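How I set up a pickup run before my shift

When Gestness brought the Makaleck arm into our returns room, I figured I'd be out of a job. Nope! I just quit bending down 200 times a day, and now I plan the runs.

Start in the simulator. Load the tiled room, put one flat item on the floor and open the fingers all the way before you bring the gripper in. Flat stuff is the hardest (it was for my hands, too), so practice on that first. Then check the view from the gripper.
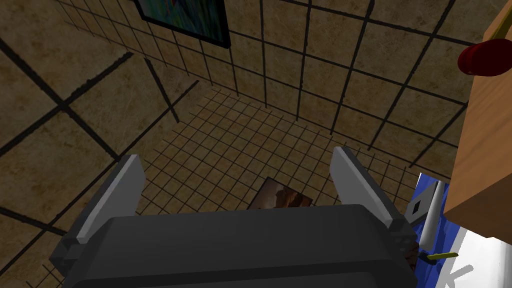
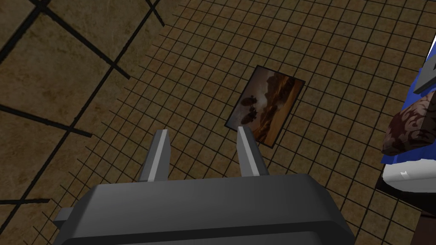

Simulator views, fingers open, flat picture on the small floor tiles

If the view looks okay to you, save the start position and do 11 slow tries. I write down every miss, then change one setting and go again. Please don't skip the notes! The night crew reads them, and they're the ones who get stuck with a bad setup at 2 in the morning.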